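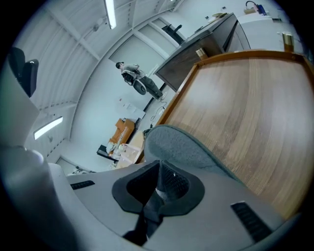

Step 1. Clear and dust the wooden tabletop

Take everything off the table, including small items at the far edge such as cups. Put them on a cabinet or another flat surface, well back from the front. Wipe the top with a dry cotton cloth, following the grain. Go over the edge banding separately, using light pressure — the corners are where banding lifts first.

Step 2. Wash

Mix 3 drops of dish soap into a bowl of warm water. Wring the cloth until it no longer drips. Work in strips from one end to the other, overlapping each strip slightly. Do not let water stand along the banding.

Step 3. Dry

Wipe with a second cloth, then leave the table bare for 30 minutes. If the surface still feels cool or tacky, allow 45.

Step 4. Check the banding

Run a fingertip along the full border. A loose section clicks when pressed. Apply wood glue with a toothpick, tape it down and leave it overnight before setting anything on that side.

Step 5. Replace the items

Check the underside of the cups for rough spots before returning them. Stick felt dots on any that scratch.

Repeat the wash monthly. Heated rooms dry wood out, so check the banding again in December.

Hortensia Puma, updated Aug 2, 2020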